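**Maintenance of a hand-held two-finger gripper**
Student project report
Mudassar Khokhar and Houda Belkadi
September 22, 2020

## 1. Background

The Omero gripper is the hand-held tool our lab section uses for recording grasping motions. It has two fingers driven through a linkage, and a camera looks out over the fingers from behind. We took it over from the previous group in June. Their notes said the fingers no longer met properly and that small parts slipped out sideways. Our task was to get the gripper back into a usable state and to write down how it should be looked after.

We did not change the design. Everything below was done with the parts on the Trusska shelf and the hand tools in the lab.

## 2. Condition at the start

With the trigger fully pulled, the fingers touched at the tips and stayed open at the base. A strip of paper held near the tips could be pulled out with almost no force. A strip placed lower down fell through.

We found three causes:

- The pad on one finger had come loose at its lower end and folded under.
- Two pivot screws had backed out, which let the linkage rock.
- There was dust and old grease in the joints. The return was slow and sometimes stopped partway.

The Kumari logbook has no entry for the pivots after they were first fitted. The previous group logged about 3000 closing cycles, and we think that number is low, as not every session was written down.

## 3. Work done

**Taking it apart.** We removed the fingers first, then the arms, and laid everything out in the order it came off. Houda marked the left and right arms with tape on the inside. They look the same but have worn differently, and we had mixed them up once already during practice.

**Cleaning.** The joints were wiped with isopropyl alcohol and a lint-free cloth. We left the parts for 30 minutes before going on. No new grease was put on. The Durrani sheet for the pivot bushings says to run them dry, and the old grease was probably added by someone who had not read it.

**Pad.** The loose pad was peeled off, the face was scraped clean, and a new pad was cut to the same outline. Our first one was cut too long and caught on the opposite finger, so it had to be done again.

**Pivots.** Both loose screws got a small drop of low-strength threadlocker. We tightened them until the arm stopped rocking, then backed off slightly until it moved under its own weight. This took several tries – there is not much room between too tight and too loose.

**Finger alignment.** The mounting holes have some play. We closed the gripper gently by hand, pressed the flat faces together, and tightened the finger screws in that position.

## 4. Checking

The check is done with the fingers over a white sheet. Against the sheet a gap between the black faces is easy to see, and dropped screws are easy to find. Close the gripper slowly and look along the seam, then put a strip of paper between the fingers and pull. The strip should be tried near the tips and again low down, toward the base.

After the repair the strip held in both places. The return is still a little slower than we would like in the last part of the travel. Mudassar thinks the spring is tired, but we had no spare to compare it with.

## 5. Care instructions for the next group

1. Wipe the finger pads before each session.
2. Do the paper check weekly and write the result in the logbook.
3. Check the pivot screws by rocking each arm sideways. Do not tighten a screw that does not rock.
4. No grease or oil on the joints.
5. Order a return spring and two spare pads.

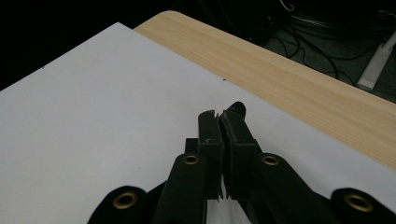

Figure 1. Gripper over the white sheet, fingers nearly closed, with the seam between the flat faces.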